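Walum 2-seater sofa, removable covers

Home > Living room > Sofas > Walum

Back in stock. Light grey, charcoal and moss. Moss is low, more coming in August.

Small sofa, deep seat. Made for flats, spare rooms, the bit of wall under the window where nothing else fits. Goes through a standard doorway with the legs off. Legs screw on by hand, no tools.

What's new in this version
Firmer seat cushions. The old ones went flat on people, fair complaint. Zips now run along the back edge so you don't sit on them. Arm covers come off seperately, so a coffee spill means one small wash and not the whole lot.

Fabric
Woven polyester blend, heathered colour. Hides lint and a fair bit of pet hair. Feels a bit stiff out of the box, softens up with use. Not suited to outdoor use, not even under a verandah. 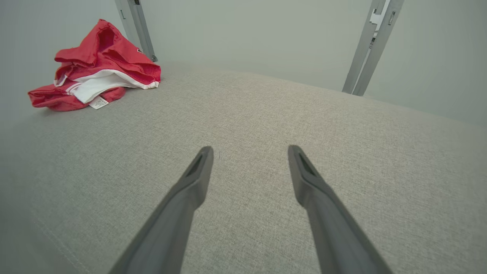 Washing: cold, gentle, inside out, zips done up. Line dry in the shade. No dryer. Covers go back on easier when slightly damp, pull the corners first then work along the zip. Don't bleach. Don't wash one cushion cover on its own and leave the other, the colour can drift a little.

Ordering extra covers
Spare sets sold on there own, any colour. Please check which version you have before ordering. Zip at the back = new. Zip underneath = old. Old covers will NOT fit the new cushions, too tight at the front.

Matching pieces
Saber footstool, same fabric range, lid lifts for storage.
Tolumero armchair, slightly higher seat, better for anyone who finds low sofas hard to get out of.
Grumach side table, slides over the arm of the Walum. Doesn't fit over the Tolumero arm.

Delivery
Flat rate $40 metro. Regional quoted at checkout. Comes in 2 boxes, sometimes on different days, sorry, that's the courier. Driver brings it to the front door only. Upstairs delivery can be booked, ring first.

Returns
19 days from delivery, unused, in the original boxes. Washed covers can't come back. Faults are a different thing, send us a photo and your order number and we'll sort it.

Frame warranty 7 years. Covers and cushions 2 years. Doesn't cover cat claws, we do get asked.

Swatches
Free, up to 7 per order. Post only. Worth getting, the light grey looks warmer under yellow bulbs.

Questions: Hajar Helmy on orders and spares, Wael Abdel Hamid on delivery. Showroom open by appointment, ask for Iman Morsy.

Page updated 2025-07-28. Prices include GST.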